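Foire aux questions : l'atelier de démontage de vieux PC

Bonjour et bienvenue ! Je m'appelle Vesela Todorova, je démonte des ordinateurs de bureau depuis une éternité (mes genoux s'en souviennent) et je réponds ici à ce qu'on me demande le plus souvent par mail. Si votre question n'y est pas, écrivez-moi, j'ajoute au fur et à mesure.

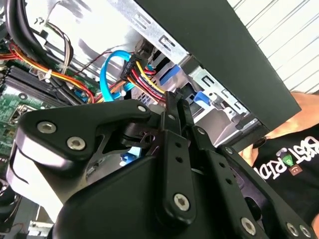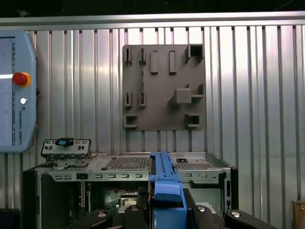 À l'atelier : un boîtier ouvert et, sur la deuxième photo, le panneau à supports fixé au mur.

Il faut apporter quoi ?

Votre tour, et c'est tout ! Laissez l'écran, le clavier et la souris à la maison, on n'en fait rien et ça encombre les tables. Pour les outils, j'ai ce qu'il faut. Si vous tenez à votre tournevis fétiche, prenez-le, je comprends très bien, j'ai le mien et je ne le prête pas.

Je n'ai jamais ouvert un PC, c'est grave ?

Mais non, c'est même le public que je préfère. On commence tranquillement par le panneau latéral, on regarde comment il tient (vis à l'arrière sur beaucoup de modèles, loquet sur d'autres) et on prend le temps de repérer les câbles avant de tirer sur quoi que ce soit. Une séance dure 3 heures, avec une pause café au milieu.

Les bords en tôle, ça coupe ?

Oui, parfois, surtout sur les boîtiers bon marché. Les rails métalliques ajourés, les découpes pour les baies, les équerres... on glisse la main là-dedans sans réfléchir et hop, une estafilade. J'ai des gants fins taille S à L. Manches longues conseillées, et on enlève les bagues, s'il vous plaît !

Faut-il débrancher longtemps à l'avance ?

Débranchez chez vous avant de partir, puis appuyez quelques secondes sur le bouton d'allumage, prise retirée. Par contre, on n'ouvre JAMAIS le bloc d'alimentation lui-même. Je le répète à chaque séance et je continuerai.

Comment faites-vous pour ne pas perdre les vis ?

Ah, la grande question. Pour moi, c'est la boîte à pilules : une case par étape, et on remonte en sens inverse. J'ai essayé les coupelles aimantées Pollier, très bien jusqu'au jour où j'ai renversé la mienne sur le carrelage. Depuis, je prends aussi une photo avec mon téléphone avant chaque étape.

Peut-on imprimer ses propres supports en 3D ?

Bien sûr, et j'adore ça ! Des petits blocs à fente, des tubes carrés creux, une équerre avec une tablette : ce sont des formes simples, parfaites pour débuter. Mesurez d'abord l'objet que vous voulez y ranger, laissez un peu de jeu et imprimez un seul exemplaire d'essai avant de lancer toute la série. Je me suis retrouvée avec 8 supports trop étroits, je vous épargne le récit.

Vous récupérez les pièces ?

Si vous n'en voulez plus, oui. Les barrettes de mémoire et les ventilateurs en état resservent, le reste part chez Akgül, qui trie les métaux. Pensez à garder votre disque dur, ou dites-moi clairement que vous me le laissez.

Combien ça coûte ?

20 euros la séance, 30 si vous venez à deux avec la même tour. Gants et café compris.

Et pour s'inscrire ?

Par mail, en précisant la marque de la tour si vous la connaissez. Je réponds le lundi, un peu le soir aussi quand je suis courageuse. Pas de séance en août !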